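Data and Suspension Technician, Junior Road Racing Team

Ellier Racing
Full-time, one-season contract with option to renew
Workshop: Gyamfi Industrial Park, Unit 16
Reports to: Obed Aryee, crew chief

Ellier Racing enters two riders in the national Junior Lightweight championship, a circuit series for single-cylinder motorcycles. The team is hiring one technician to run data acquisition and suspension setup on both bikes. The post is vacant from March, before the first preseason test at the Rumine circuit.

The job

The technician is responsible for the logging system on each motorcycle, from sensor installation to the final archive of the session files. During a race weekend the work is split between the garage and the pit wall. Between events it is based at the workshop, where forks and shocks are stripped, measured and rebuilt to the service schedule.

The series uses a control tire and a sealed engine control unit. Gearing, suspension, ride height and geometry are free within the limits of the technical regulations, and most lap time found during a weekend comes from those areas. The rider debrief is held in the garage directly after each session. The technician attends it, takes the notes and matches each comment to a corner and a lap in the data.

Duties

Install, calibrate and check front and rear travel sensors, wheel speed sensors, brake pressure sensors and the lean angle unit.
Download and label files after every session. The naming format is fixed and is given in the team handbook.
Prepare a one-page report per rider before the evening meeting, covering fork and shock travel, corner entry speed, throttle position and gear use.
Service forks and rear shocks, including seals, bushings, oil and shim stacks.
Keep a written record of spring rates, oil levels and clicker positions for each chassis.
Measure rake, trail, swingarm angle and weight distribution after any crash and after every change of geometry.
Assist with tire pressures and tire warmers before each outing.
Present the motorcycle at technical inspection with Kwabena Agyeman, chief mechanic.
Help load, unload and build the garage.

Requirements

At least two full seasons of paid or unpaid work on a motorcycle road racing team, at club level or above.
Working knowledge of one data analysis package. The team uses Jivomard. Applicants trained on another system will be given time to convert.
Ability to rebuild a cartridge fork and a single-tube shock without supervision.
Ability to build a math channel and explain to a rider, in everyday words, what it shows.
Spreadsheet skills sufficient to maintain the spring and gearing tables.
Valid driver's license.
Fitness to lift wheels, stands and fuel cans repeatedly over a long day.

Useful but not required

Experience with a shock dynamometer. The workshop has one.
A license to drive the race truck, or willingness to train for it.
Spanish. One of the riders works mainly in that language.
TIG welding.

Track reference data

The candidate will take over the reference files for each circuit. These hold a surveyed racing line, corner numbering, bump locations and sector points. The Rumine file needs to be rebuilt first. The lap length in the current file is 3,663 meters and the length measured after the chicane was moved is 3,648 meters, so distance-based overlays drift after the third corner. The sector points have to be set again before the test.

Hours and travel

A race weekend begins on Wednesday with the drive to the circuit and the garage build. The team drives home after the last race or early the next morning. Workshop weeks run five days with a 7:30 a.m. start. Days worked on a weekend are returned as time off during the following workshop weeks. There is a summer break in the calendar and no travel is planned during it.

Travel, meals and lodging at events are paid by the team. Rooms are shared between two staff members. Team clothing is supplied. Hand tools are supplied for the garage and the workshop, though staff may bring their own if each item is marked.

Pay

Salary depends on experience and is stated in the first interview. Prize money is divided at the end of the season among all full-time staff in equal shares.

Applying

Send a resume, the names of two references from racing teams and one sample report made from real session data. Rider names and lap times may be blanked out. A sample report longer than two pages will not be read past the second.

Applications go to Trinidad Cabrera, team coordinator, through the form on the Ellier Racing contact page. Put "Data technician" in the subject line. Questions on the technical content of the job can be marked for Aigars Kalniņš, who held the post last season and now runs the engine program.

Selected applicants will be invited to the workshop for a practical test. It consists of a fork rebuild and a data exercise on a file supplied by the team. Travel to the test is refunded against receipts.
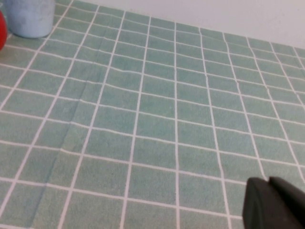 Table with grid-pattern cloth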